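March, workshop book, page 80

Kettle on, door propped open, still warm in here at 7 in the evening. Picking up from where I left the glaze tests, which was a right mess, so bear with me (Lilian, if you're reading this before I've tidied it up, the good notes are at the back).

The Temness ash glaze came out of the second firing and I'm pretty thrilled with it! Base recipe same as last time, clay content pushed up a bit, and I sieved it twice. The runny patches at the foot of the tiles have gone and the colour has settled into a kind of wet-eucalypt green with brown where it breaks over the edges. Tile 3 is the pick of them. Tile 5 has pinholes all down one side, and I reckon that's my fault for glazing it when the bisque was still dusty. Wipe them down first, every single one, damp sponge, then leave them overnight.

The Drisano clay is another story. Lovely to throw, feels like butter, and then it sulks when it dries. Two of the wide bowls warped and one cracked clean across the base. I'd had them on the top shelf near the window with the afternoon sun on one side, so that's probably half of it. Next batch goes on the bottom shelf under plastic, flipped once a day, rims covered for the first two days. If they still crack I'll wedge some fine grog through it and see how that goes. Lilian swears by compressing the base with a rib before opening out any further and I'll confess I've been lazy about that bit. She did four yesterday that way and they're sitting there looking smug.

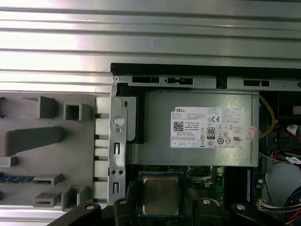
Geraghty stoneware, the last of the old bag. It's firmed up something shocking, so I cut it into slabs, poked holes in them with a dowel, filled the holes with water and wrapped the lot in a wet towel inside a tub. Check it in a few days. If it's slimy on the outside and hard in the middle, it goes in the slaking bucket with the trimmings and we start over. I hate throwing clay out, it feels like chucking a loaf of bread.

Speaking of the slaking bucket, please please please no sponges in there. I pulled one out this afternoon that had gone halfway to soup and I'm still finding little yellow bits in the reclaim. Also a wooden knife, which I'd been blaming everyone else for pinching. Sorry, everyone else.

Iron wash trials. I mixed red iron oxide with water and a pinch of the Temness base so it would stick, then brushed it over the carved tiles and wiped it back. Notes as I went:

Thick and left alone: nearly black, a bit metallic, pretty harsh under the ash glaze.

Thick and wiped: gorgeous, sits down in the lines and leaves a warm tan on the high spots.

Thin and wiped: hardly worth the bother, the glaze ate it.

Thin, two coats, not wiped: streaky, but I quite like streaky, so I'm keeping that one for the inside of the planters where it won't matter if I've gone off it by winter.

Shaker jar for the oxide is labelled now. The lid doesn't seal properly so store it upright, and don't put it on the pale bench, because that stain on the corner is never coming out.

Trimming wheel has the wobble back. I tightened the bat pins and it was better for a few pots, then it started walking again. I think one of the pin holes in the old bat has worn oval. The newer bat runs true on the same pins, so use that one and I'll drill the old one out for a bigger pin when I get a minute (or turn it into a ware board, it's had a good life). 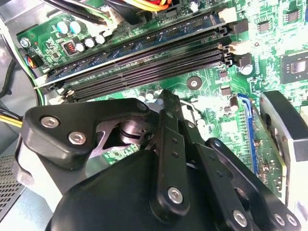

Now the planters. The order from Dedamora is for the courtyard out the back of the café, and they'd like them all in the green if we can manage it. I've been going round and round on whether to throw them in one piece or in two. One piece is quicker but my walls get thick at the bottom past a certain height, and then they weigh a tonne and take forever to dry. Two pieces means a join, and a join means me lying awake. I did a test one this morning, thrown bottom section, left until it could hold itself up, then a fat coil scored on and thrown up from there. It worked a treat! The join disappeared once I'd run the rib up the outside. Drainage holes go in at leather hard, from the inside out, and clean up the burrs underneath with a sponge.

Shrinkage is the other thing to remember. I made the first one to the finished size, like a goose, and of course it'll come out of the kiln too small for their saucers. Measuring stick is now marked up for wet size on one side and fired size on the other. Wet side has the blue tape.

Kiln log: total on the firing counter is 728, so the elements are getting on a bit. Last load was slow climbing at the top end and the bottom shelf came out cooler than the middle, cones barely leaning. I've moved the fussy green tiles up one shelf for the next go and put the plain mugs down low. Kiln wash on the big shelf is flaking, so scrape that back and put on two fresh coats before anything of Lilian's goes on it. Lilian Mwakalinga's porcelain does not forgive crumbs.

Still to do before the next firing: finish waxing feet, mix another bucket of the ash glaze (sieve it twice!), buy sponges, ring about the silica.

Tea's gone cold. Plastic is over the planters and I've turned the fan off.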